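Category: Home & Garden > Kitchens > Countertops

Sealing marble, how often?

marlow_k
We bought a house in Premundale in June and it came with marble counters. The seller left a bottle of sealer and no instructions. One site says every six months, another says every three years. Which is it?

tilecutter27
Depends on the stone. Put a spoonful of water on it and wait 15 minutes. If the spot goes dark, seal it. If it doesn't, leave it alone.

Solange Baudry
I disagree with waiting for the water test to fail. By then oil has had a chance to get in. I do mine every spring and it takes one Saturday morning.

tilecutter27
Extra coats on stone that won't absorb them just dry on top and leave a haze. I've been paid to strip that off more than once.

dovetail_ed
Sealer won't stop etching either. Lemon juice and vinegar dull the polish whether it's sealed or not. We were quoted $965 to re-hone ours and decided to live with the marks.

marlow_k
Did the water test by the stove and by the sink. Stove side stayed the same. Sink side went dark in under ten minutes.

tilecutter27
Then do the sink side only. Thin coat, wipe off what's left before it dries, test again the next day.

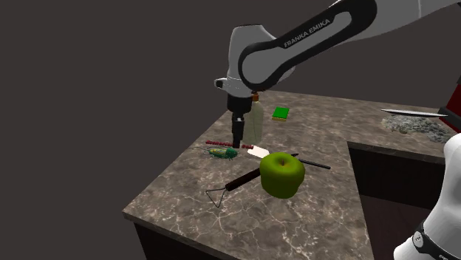 The sink side nearly always goes first, from soap and scrubbing. Use a neutral cleaner and a soft cloth for everyday wiping and the sealer will hold up longer.

Solange Baudry
Doing half the counter seems like asking for a patchy look. I'd do all of it.

tilecutter27
A penetrating sealer shouldn't change the look. Try a corner first if you're worried.

marlow_k
Going with the sink side for now. Thanks, both.

Comments (3)

pk_hudson: Does the same test work on granite?

dovetail_ed: Yes, same test. Some granite never needs sealing.

renter26: Ours had a ring from a wet can. Baking soda paste overnight took most of it out.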